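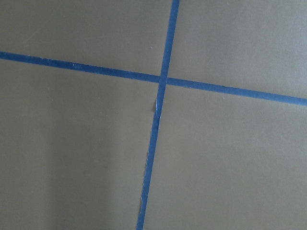
青色の塗装用マスキングテープで区切った灰褐色のつや消し面。交差部より下側では、縦方向のテープの左縁に裂けと浮きがみられる。

ピラク、作業面の仮区画に関する手順書を改訂　テープの縁の状態を点検項目に追加

梱包・仕分け設備の設計と保守を手がけるピラク(Pilach)は2020年9月1日、作業面をテープで仮区画する際の手順書を改訂したと発表した。対象は、組み立て前の部品、返却品、検品待ちの小物などを平らな面に並べて扱う工程。従来の手順書は区画の寸法と位置だけを定めていたが、改訂版ではテープの交差部の重ね方、縁の裂けと浮きの判定、貼り替えの範囲、剥離後の面の処理を新たに規定した。

改訂の基礎となったのは、同社アセドソープ(Asedthorpe)事業所で5月に始めた12週間の観察である。試験の設計と集計は、表面処理の受託評価を行うガリャルド(Gallardo)が担当した。観察期間中に記録された区画テープの点検は387件で、すべて目視と触診による。測定器による粘着力の評価は今回の範囲に含まれていない。

仮区画の位置づけ

手順書でいう仮区画とは、恒久的な塗装線や溝加工によらず、剥がすことを前提としたテープで面を分ける方法を指す。工程の配置が固まるまでの期間に用いるほか、季節品の仕分けのように一定期間だけ置き場を増やす場合にも使われる。塗装線に比べて位置の変更が容易で、面材への加工を伴わない。一方、手や箱の底が繰り返し触れる場所では縁から傷みが進み、線の位置が読み取りにくくなる。

区画の形としては、二本のテープを交差させて面を四つに分けるものが最も多い。アセドソープ事業所では、四つの領域を「未確認」「確認済み」「保留」「返却」に割り当てる運用が標準となっている。領域の面積を等しくする必要はなく、交差の角度も直角に限定しない。改訂版は、扱う品の大きさと作業者の立ち位置に合わせて線を傾けることを認めている。ただし、傾けた場合は図面にその旨を記入し、貼り替えの際に元の位置を再現できるようにする。

従来版には「線は面の縁に平行に貼る」との記載があった。ピラクで手順書の編集を担当するグラシエラ・ブラボ氏によると、この一文は現場の実態と合っておらず、観察の開始前から削除が検討されていた。「平行に貼ること自体に機能上の意味はない。領域がはっきり分かれていて、線を境にどちら側に属するかが一目で判定できればよい」と同氏は説明する。

交差部の扱い

改訂版で記述が最も増えたのは交差部である。二本のテープが交わる箇所では、一方が他方の上に載るため厚みが二倍になる。従来版はどちらを上にするかを定めていなかった。新しい規定では、先に貼る線を「下線」、後から貼る線を「上線」と呼び、図面に貼り付けの順序を記入する。

上線は途中で切らず、面の一方の端から他方の端まで一本で通す。交差部の手前で切って突き合わせる方法は、切断端が二か所増えるため採用しない。下線についても同様に一本で通し、交差部に切れ目を設けない。貼り付け後は、交差部の四辺に沿って樹脂製のへらを当て、段差の際に空気が残らないよう押さえる。へらは必ず重なりの中央から外側に向けて動かす。

品を引きずって移動させる工程では、移動の方向と直交する線が荷重を受けやすい。このため、主な移動方向に沿う線を上線とし、直交する線を下線とする配置が推奨されている。移動方向が一定でない場合は、貼り替えの頻度が高いと見込まれる側を上線にする。上線であれば、もう一方の線を残したまま剥がすことができるためである。

ガリャルドで集計を担当したワシリナ・メルニチュク氏は、交差部そのものよりも、その周辺の縁に注意が必要だとしている。「重なった部分は面積が小さく、押さえも効いていることが多い。点検票で裂けや浮きの記入が多かったのは、交差部を少し外れた一重の部分だった」。同氏は、これが段差に触れた品の動きによるものか、貼り付け時の押さえ不足によるものかは、今回の記録からは切り分けられないとも述べた。

縁の判定基準

点検では、テープの縁を次の区分で記録する。

区分A　縁が直線を保ち、裂けも浮きもない。
区分B　縁に細かな乱れがあるが、面から離れた部分はない。
区分C　縁の一部が裂け、または浮いて、下地の色や裏面が見える。
区分D　裂けた片が線の外側に突き出し、品や手袋に掛かるおそれがある。
区分E　線が途切れ、領域の境界を読み取れない。

区分は5段階で、判定は線ごとではなく区間ごとに行う。交差部を境に、一本の線を二つの区間に分ける。四分割の面であれば、区間は四つになる。従来の点検票は線を一行で記入する書式だったため、片側が健全でもう片側が傷んでいる線をどう記入するかが担当者によって異なっていた。区間ごとの記入に改めたことで、同じ線の上半分がA、下半分がDといった状態もそのまま残せる。

区分Aと区分Bは継続使用とする。区分Cは次回点検まで継続使用を認めるが、浮いた部分を指で押し戻すだけの処置は行わない。押し戻した縁は一時的に平らに見えても、再び浮くまでの時間が読めず、点検記録の連続性が失われる。区分Dと区分Eは、その日の作業を終える前に該当区間を貼り替える。

テープ表面に付着した淡色の細かな点や繊維は、それだけでは区分を下げる理由としない。線の外形が保たれているかどうかを基準とし、汚れは備考欄に記入する。色の濃淡についても同じ扱いとする。照明の位置や見る角度によって一本のテープの中でも色が変わって見えるため、色の差を劣化の指標に用いることは今回見送られた。

貼り替えの範囲

区分Dと判定された区間の貼り替えでは、裂けた部分だけを覆う「上貼り」を禁止した。上貼りは短時間で済むが、傷んだ縁の凹凸を新しいテープが拾い、線の幅が不揃いになる。また、剥がす際に上下の層が別々に裂け、小片が面に残りやすい。

貼り替えは、交差部から面の端までを一つの単位として行う。上線の片側を替える場合は、交差部の外縁に定規を当て、刃先を面に触れさせずにテープだけを切り離す。作業者がこの切断に習熟していない場合は、上線全体を剥がして一本で貼り直す。手順書は後者を標準とし、前者は講習を受けた者に限って認めている。

下線を替える場合は、先に上線を剥がす必要がある。上線を残したまま下線を引き抜くことは、交差部の重なりを崩すため行わない。剥がした上線は状態にかかわらず再使用しない。

新しいテープの幅は、残す側の線と同じものを用いる。幅の異なる巻しか手元にない場合は、その面のテープをすべて同じ幅にそろえる。色についても、同一面の中で混在させないことが原則とされた。区画の意味を色で区別する運用は、今回の手順書の対象外である。

剥離の手順

剥離は、線の端からテープを折り返し、面に沿って低い角度で引く。真上に引き上げると、縁に裂けがある区間で片がちぎれやすい。裂けの多い側と少ない側がある場合は、少ない側の端から始め、荒れた区間に差しかかったところで速度を落とす。途中で裂けたときは、引く方向を変えず、裂けた位置の反対側の縁をへらで起こしてから再開する。

剥がした後の面は、乾いた布で拭き、残った小片を指の腹で確認する。つや消し仕上げの面では、粘着剤の薄い残りが目視で分かりにくい。このため、光を横から当てて見る工程が追加された。溶剤の使用は面材の仕様書で許可されている場合に限る。仕様書がない面では、水を固く絞った布で拭き、乾くのを待ってから次のテープを貼る。

再貼り付けの前には、元の線の位置を面の端に鉛筆で印として残す。改訂前は印を付ける位置に決まりがなく、面の中央に書き込まれた印が新しいテープの下からはみ出す例があった。改訂版では、印は線の両端に限り、テープの幅の内側に収める。

記録様式「リヌム」

点検記録には、ピラクが社内で用いている様式「リヌム(Linum)」の新しい版を使用する。一枚の用紙の上半分に面の略図を描き、下半分に区間ごとの区分を記入する構成で、略図には線の傾きと貼り付けの順序を必ず入れる。略図の向きは、作業者が立つ側を用紙の下とする。

旧版では略図の向きが統一されておらず、観察の初期には、同じ面の「左縁」と「右縁」が担当者間で入れ替わった記録が5件見つかった。いずれも面の番号と日ごとの写しから正しい向きを特定し、集計前に修正されている。新しい版では、用紙の下辺に作業者の立ち位置を示す記号をあらかじめ印刷した。

アセドソープ事業所で点検の取りまとめにあたるデリア・サパタ氏は、記入の手間について「行数は増えたが、書く内容は迷わなくなった」と話す。同氏によれば、略図に傾きを描く際、分度器で角度を測ろうとする担当者がいたため、講習では、線が面の四辺のどこに達するかだけを描けば足りると伝えている。角度の数値は記録の対象ではない。

既存の面への適用

改訂版は、新たに区画を設ける面から適用する。すでにテープが貼られている面については、次に区分Dまたは区分Eが出た時点で新しい規定に切り替える。切り替えまでの間も、点検は新しい区分で行う。貼り付けの順序が分からない面では、交差部を見て上に載っている線を上線として略図に記入する。重なりが傷んで判別できない場合は「不明」とし、貼り替えの際に順序を決め直す。

保管棚の棚板、台車の荷台、床面は今回の適用範囲に含まれない。床面については荷重と清掃の条件が大きく異なることから、別の文書で扱う予定とされている。棚板への準用は妨げないが、品の出し入れが手前側に集中する面では、区間の分け方を見直す必要がある。

貼り付け面の材質に関する適否表も、今回は掲載を見送った。ピラクで面材の選定を受け持つコンスタンサ・イバラ氏は、観察に用いた面の仕上げが限られていたことを理由に挙げ、「つや消しの面で得た記録を、光沢のある面や目の粗い面に当てはめることはできない」としている。手順書には、未確認の面材に貼る前に目立たない端部で試し貼りを行い、翌日に剥がして面の変色と粘着剤の残りを確認するよう記載された。

今後の予定

ガリャルドは、今回の記録のうち区分Cから区分Dへ移った区間について、移動した品の種類と頻度を照合する作業を続けている。結果がまとまり次第、区分Cの継続使用を次回点検まで認める現行の規定を見直すかどうかが判断される。粘着力の測定を伴う試験は、その後に計画する。

手順書の改訂版と記録様式の新しい版は、ピラクの設備を使用する事業所に配布される。旧版の用紙は、略図の下辺に作業者の立ち位置を手書きで加えれば、在庫がなくなるまで使用できる。講習資料の問い合わせはコンスタンサ・サパタ氏が窓口となる。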